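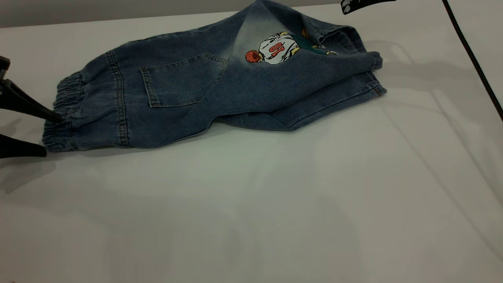 *Jeanshose auf einer weißen Tischplatte*

# Über uns

Das Kenodell-Institut ist eine unabhängige Forschungs- und Dokumentationsstelle für bewaffnete Konflikte und Sicherheitspolitik mit Schwerpunkt auf dem Nahen Osten und dem Horn von Afrika. Es veröffentlicht Lageberichte, Hintergrundanalysen und kommentierte Quellensammlungen in deutscher und englischer Sprache. Sämtliche Veröffentlichungen sind kostenfrei zugänglich.

## Auftrag

Laut Satzung dient das Institut der sachlichen Unterrichtung der Öffentlichkeit über Entstehung, Verlauf und Beilegung bewaffneter Auseinandersetzungen. Es nimmt keine Aufträge von Konfliktparteien an und gibt keine Empfehlungen zu militärischen Einsätzen ab. Zu den Nutzern zählen Redaktionen, Hilfswerke, Hochschulen und parlamentarische Mitarbeiter.

## Arbeitsbereiche

Der Bereich **Quellenprüfung** wertet öffentlich zugängliches Ton- und Bildmaterial, amtliche Verlautbarungen und regionale Presse aus. Eine Meldung wird erst dann in einen Lagebericht aufgenommen, wenn mindestens 2 voneinander unabhängige Quellen vorliegen. Meldungen, die dieses Kriterium nicht erfüllen, werden gesondert als unbestätigt geführt.

Der Bereich **Seewege und Handel** beobachtet die Sicherheitslage im Roten Meer und im Golf von Aden. Er betreut die Datenbank *Somia*, in der Zwischenfälle nach Ort, Art und Quellenlage verzeichnet sind. Eine überarbeitete Fassung erscheint jeweils im August.

In der Reihe *Rivas-Hefte* erscheinen längere Studien auswärtiger Autoren. Bislang liegen 70 Hefte vor. Manuskripte werden von 3 Gutachtern gelesen; Hinweise zur Einreichung versendet die Redaktion auf Anfrage.

## Leitung und Organisation

Direktor des Instituts ist Ignacio Pastor. Die wissenschaftliche Leitung und die Verantwortung für die Rivas-Hefte liegen bei Radomir Vasić. Der Beirat tritt zweimal jährlich zusammen und nimmt den Tätigkeitsbericht entgegen.

## Finanzierung

Das Institut finanziert sich aus Mitteln der Kurkley-Stiftung, aus Projektzuschüssen und aus Mitgliedsbeiträgen. Der Jahresbeitrag für Fördermitglieder beträgt 100 Euro. Zuwendungen von Rüstungsunternehmen werden nicht angenommen.

## Berichtigungen

Hinweise auf sachliche Fehler nimmt die Redaktion schriftlich entgegen. Berichtigungen werden am Ende des betreffenden Beitrags mit Datum vermerkt.

Stand: 24.01.2020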